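In Defense of the Unsorted Drawer
21/11/2022

I have lived in Cheetham for over 50 years, and in all that time I have kept one kitchen drawer that I refuse to organize. It holds string, birthday candles, and the key to a shed we no longer own. My family has begged me to fix it, and every November I promise I will (and then, well, I make soup instead).

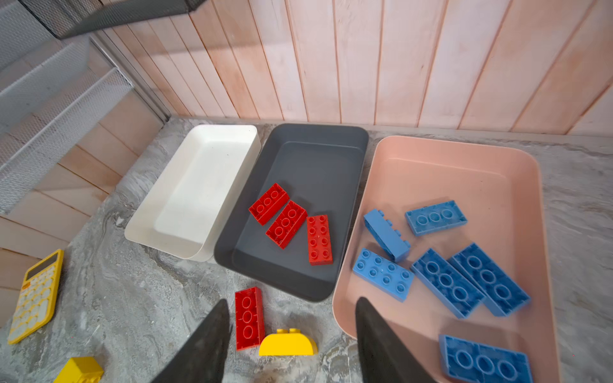 A place for some things

Please don't misunderstand me, I love a good tray! Sorting by color is a real pleasure, and I'd never take it away from a child or a tired grown-up. 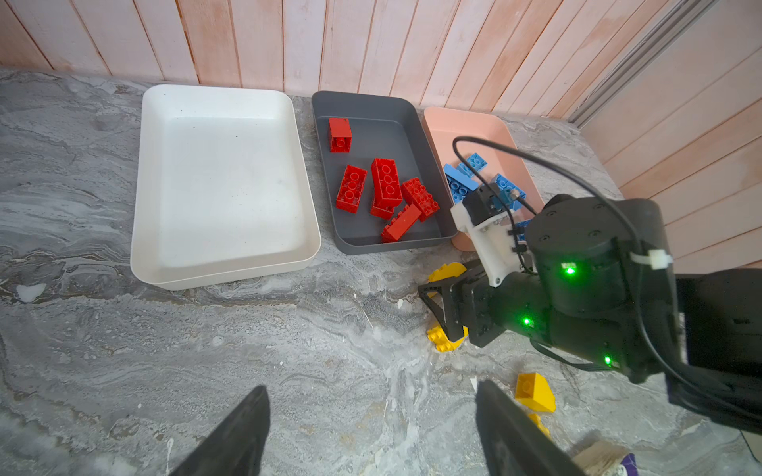
Red bricks in the gray tray.

What worries me is the idea that a home should be sorted all the way down. My last catalog from Lonus ran to 606 pages, and I read every one of them in bed, feeling worse about my closets as I went.

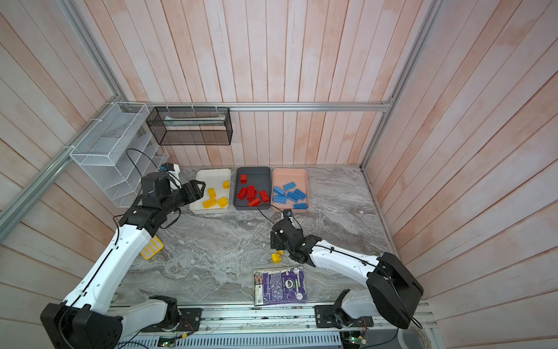
I gave in once and bought 3 of their drawer dividers. For 2 weeks I was very proud. Then I needed a rubber band, and I had to stop and think about where a sensible person would have put it — and I'm afraid I was never that person.
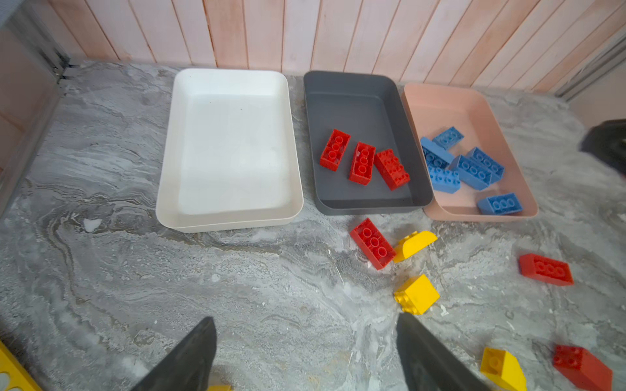

The old drawer asks so much less of me. I open it, I rummage, and on the way to the rubber band I meet a postcard I'd forgotten and stand there reading it while the potatoes boil over. So sort the bricks and the socks, by all means, and leave yourself one drawer to get lost in.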